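4.2 Cable Selection and Routing

Most papers in this area pass over cabling in a sentence, usually one containing the word "standard." We did the same in our first draft. We then spent two months chasing faults that moved whenever someone opened a cabinet, and the sentence has since grown into a section.

All links in the test building run from a single cabinet, which we call Olel, to wall outlets on two floors. The horizontal runs are unshielded Category 6, pulled in when the building was fitted out and labeled by someone with a private numbering system. The longest run used in this study is 45 meters, well inside the 100 meters the cabling standards allow for a full channel. On paper, then, nothing should have gone wrong. The paper was in good condition throughout.

Two groups of links were compared. The first, Varka, shares a tray with the power feed for the lighting over most of its length. The second, Radu, takes a longer way round through the ceiling and meets the power feed only once, at a right angle. Both groups end in the same model of patch panel and use patch cords from the same box. Each link was loaded with traffic at its full negotiated speed, and frame errors were read from the switch counters every 500 seconds. A run ended after 2000 readings or when the link dropped, whichever came first. Links that dropped were restarted once and then left alone, a kindness they did not always return.

We expected the shared tray to be the main source of trouble. Twisted pairs reject outside noise because each wire in a pair picks up nearly the same unwanted voltage, and the receiver looks only at the difference between them. That works well as long as the twist is kept. It works less well at the point where an installer has untwisted a generous length of each pair to make the termination easier to see. Several Varka links turned out to have been finished in this manner. So did several Radu links, which spoiled an otherwise tidy comparison.

We therefore re-terminated every link before the main runs, keeping the untwisted part as short as the connector would allow. Old connectors were cut off and kept in a bag, in case anyone wished to argue. After this step the difference between the groups was much smaller than the difference between either group and its former self. Sharing a tray with power still had a cost, and it showed mostly in the evening when the lights were on, but it was a modest one. We would not reroute a building over it. We would look hard at the plugs.

Patch cords deserve a word of their own. They are the part of the channel most often bent, stepped on and borrowed -- and the part least often tested. Cords were checked before and after each run, and any cord that failed was replaced and its readings thrown out. The readings were logged with Femico, our own collection script, whose chief virtue is that it writes the time next to everything. Its other habits are covered in the appendix.

One limit should be stated plainly. We did not test shielded cable. A shield that is poorly bonded can do more harm than no shield at all, and we had no wish to measure our own grounding work and publish the result. Section 5 takes up the error counts by link and by time of day.

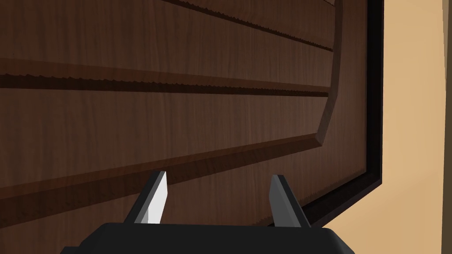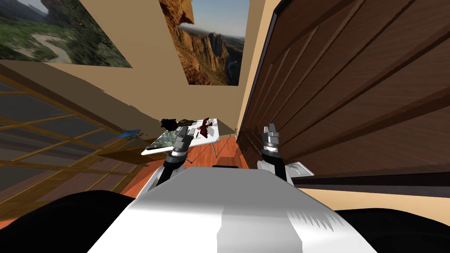
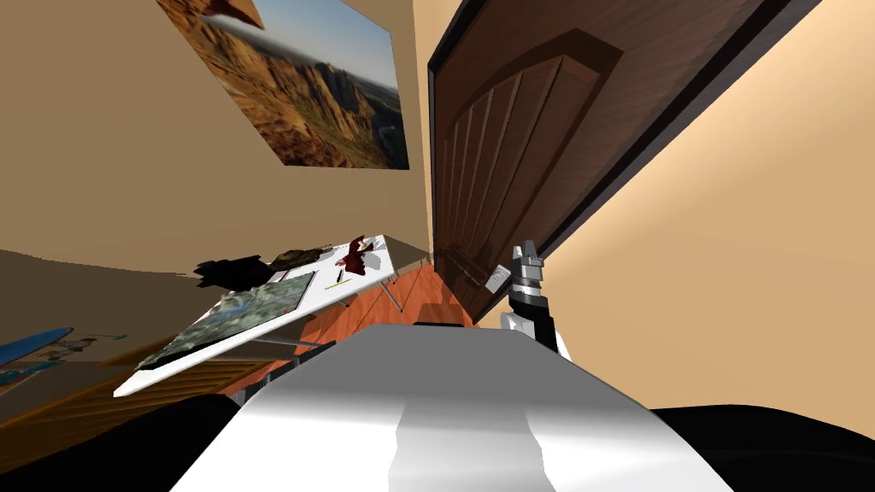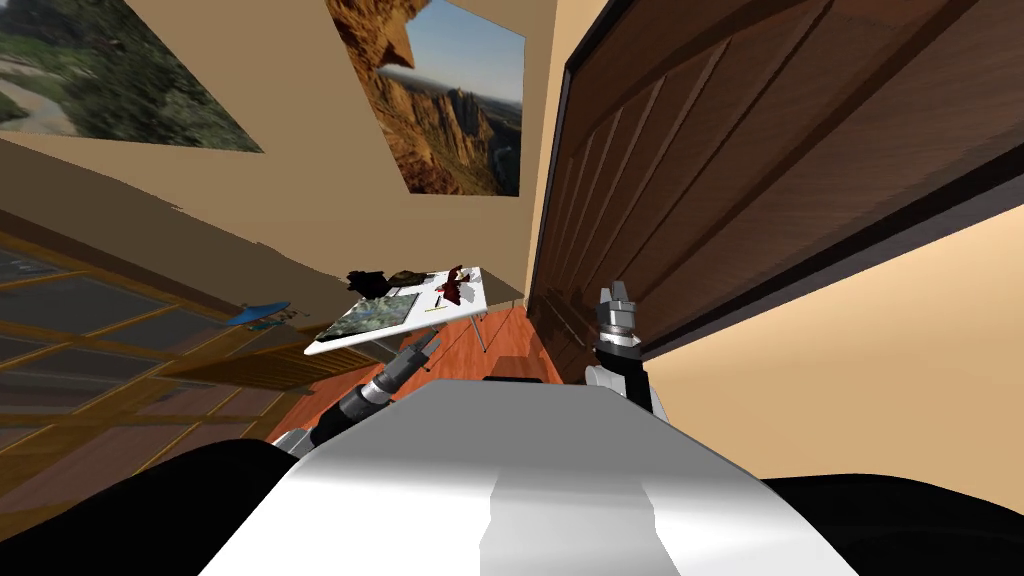 Figure 4. Four rendered indoor views.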